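Rallitz toilet descaler, powder in a tub

The Retlow factory makes this powder for homes with hard water. One tub holds 23 portions. Put one portion in the bowl in the evening, leave it for 3 hours and flush.
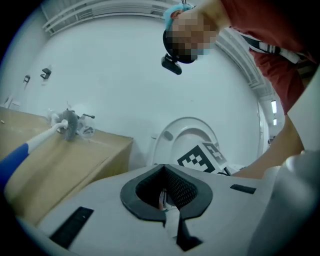 Can I use it with a septic tank?
At one portion per week it is safe for the tank, but please wait 4 days after you have added new bacteria.

The powder has a light smell of lemon. We sell it also in a refill bag, which needs some 80 % less plastic than the tub – the measuring spoon is then not included.

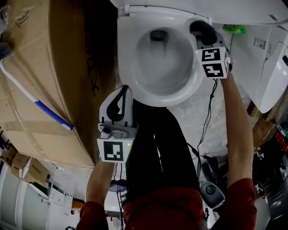 Reading time: 1 minute

Do not mix the powder with bleach or with any other cleaner. Keep it dry and away from children. It is not suitable for marble or for enamel with cracks.

Orders made before noon leave our Dustumum store the same afternoon. For larger amounts, for example for hotels, please write to our partner Chettiar – they will send you a price list.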